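**Rilness House Residents' Association**
Minutes of the October meeting, held Wednesday at 7 p.m. in the ground floor common room

Present: residents from 14 apartments, plus the building manager. Apologies received from apartments 6 and 22.

**1. Minutes of the last meeting**

Approved with one correction. The bike rack quote came from Vuorinen, and the figure should read $684 instead of $648.

**2. Bike rack**

The Vuorinen quote is still good until the end of the month. Apartment 11 asked if the rack would block the side gate. The manager measured the space last week and it clears the gate when the rack is mounted on the north wall. Agreed to go ahead. The cost comes out of the outdoor budget.

**3. Laundry room**

Most of the meeting went to this item.

The manager reported that the repair visit from Nodetti cost $420 and covered a new drain pump and a hose. The repair is under warranty for parts only. A replacement front-loader of the same size would be almost $800 before delivery. The meeting did not want to replace anything this year. It was agreed to look again in the spring if there is another call-out.

There were several complaints about loads left in after the cycle has ended. The present rule says 30 minutes, but the sign has fallen down and new residents have never seen it. After discussion the rule was kept at 30 minutes. After that time the next person may take the load out and put it in a clean basket on the folding table. Apartment 3 objected to strangers handling clothes and asked for this to be recorded. The rest were in favor.
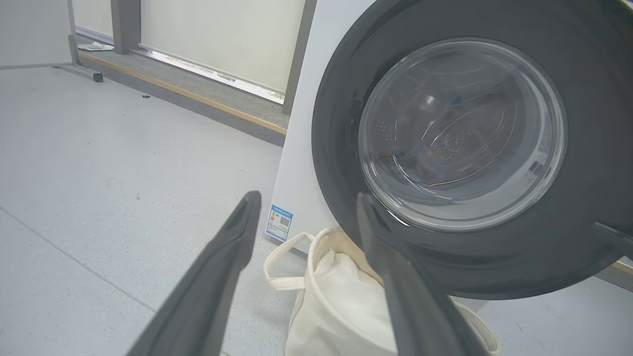 Bags and baskets on the floor were raised by apartment 17, who has tripped twice on the way to the sink. The usual habit is to set the bag down right under the door so nothing drops on the floor when the load is pulled out. A canvas tote like the cream one is fine there while its owner is loading or unloading, but the handles spread out over the floor and catch a foot easily. Agreed that bags go on the hooks or the shelf at all other times. The manager will add four hooks by the light switch. Anything left on the floor overnight will be moved to the lost property box.

Apartment 9 asked who to call when a machine stops mid-cycle. Call the manager first. Residents should not book Nodetti themselves, as the last double booking was charged to the building. When reporting a fault, have the product information to hand if there is a sticker on the cabinet, and write down any code on the display.

Other points agreed under this item:

- Leave the door open a little after use so the rubber seal can dry.
- No dyeing in the shared machines.
- Lint and tissue to be wiped out of the seal by the person who left it.
- Quiet hours stay at 10 p.m. to 7 a.m. Apartment 2 is directly above and can hear the spin.

The request for a booking sheet was put to a vote and did not pass. Apartment 20 may bring it back with a sample sheet.

**4. Stairwell lights**

Zornberg has replaced the timers on the second and third floors. The fourth floor light still goes off too soon, before a person with shopping can reach the door. Manager to ask Zornberg to come back at no charge.

**5. Storage cages**

Cages 5 and 8 have no names on them. A note will be put on each, and the locks will be cut if there is no reply by the next meeting.

**6. Other business**

The common room chairs are to be stacked after use. The key goes back in the box by the mailroom, and it has gone missing twice since summer.

Apartment 14 offered a drying rack for shared use. Accepted, to be kept folded behind the laundry room door.

**Actions**

- Manager: new laundry sign with the 30-minute rule in large type, hooks, call to Zornberg, notes on cages 5 and 8.
- Apartment 11: confirm the bike rack order with Vuorinen.
- Apartment 14: bring the drying rack down.

The meeting closed at 8:55 p.m. Next meeting same place, same time. Items for the agenda go in the manager's mailbox a week ahead.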